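Bukar extends its brush care range with a solid cleanser

Bukar has added a solid cleanser to its brush care range, and from June it will be sold alongside the liquid version that most of our readers will know already. The new product comes as a round bar in a shallow tin with a ridged rubber mat fixed inside the lid. It is meant for make-up brushes and sponges used with cream and liquid products, where the liquid cleanser has always struggled a little.

The bar weighs 84 grams. Bukar says that one tin should last a person who washes a small set of brushes weekly for about 3 months. We have not had it long enough to check that. After several weeks of use in our office the bar has a dip in the middle but plenty left at the sides.

The method is simple. Wet the bristles with lukewarm water, keeping the metal collar pointing up so that water does not run back into the glue. Rub the brush on the bar in small circles until it lathers, then work it over the rubber mat. Rinse and repeat until the lather is white. Foundation brushes usually need two rounds. Powder brushes need one, and a very light one at that, as the bar can leave a film on soft hair if too much is picked up.

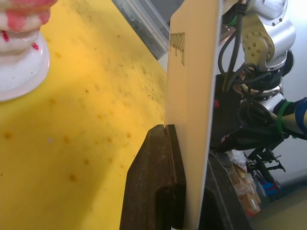 Words: the Product Editor

Sponges take longer. A dense sponge with a week of foundation in it needed four rounds before the water ran clear, and we would soak it first next time. Squeeze it flat in a towel afterwards and stand it somewhere with moving air. A closed make-up bag is the worst place for a damp sponge.

Long-wear lipstick is the hardest test for any cleanser of this sort, and the results here were mixed. Ordinary cream lipstick came out of a synthetic lip brush without trouble. A matte liquid lipstick left a pink tint at the base of the bristles, even after repeated washing. The tint did not transfer to skin or to other colours, so it is a matter of looks only, but anyone who keeps white-tipped brushes should know about it.

The bar has a faint smell of soap and nothing else. There is also a version with lavender oil, which we did not try. Readers whose skin reacts to fragrance will probably want the plain one in any case, as the brush goes straight back on the face.

Drying

Every brush we washed was dried flat on a folded towel with the head over the edge of a shelf. Small brushes were ready by the next morning. A large powder brush took until the following evening. Bukar also sells a hanging rack for this, with silicone loops that grip the handle so that the bristles point down. It works well with thin handles. Thick or tapered handles slip out - we lost two brushes to the floor before giving up and going back to the towel.

How it compares

Werkunska has sold a similar bar for some years. It lathers faster than the Bukar one and rinses out more quickly, but it is harder on natural hair, and the tin comes without a mat. If you own mostly synthetic brushes and already have a textured mat, there is little reason to change. If you have goat or squirrel hair brushes, the Bukar bar is the gentler choice.

Hailu's spray cleanser is a different sort of product and is best kept for quick cleaning between colours. It dries in a minute or so and takes off surface powder, but it does not reach the base of the brush. We would use it for eyeshadow in the week and do a proper wash on Saturday.

Availability

The plain and lavender bars will both be stocked by Gerkeo in its shops and through its website. Refills without the tin will follow later in the summer and will cost less than the full set. The first delivery is 2000 tins for all shops together, so smaller branches may run out early on. Gerkeo will take names for the next delivery at the counter.

The liquid cleanser stays in the range with the same formula. Its bottle is changing to a pump top, and the older screw-cap bottles are being sold off at a reduced price while they last.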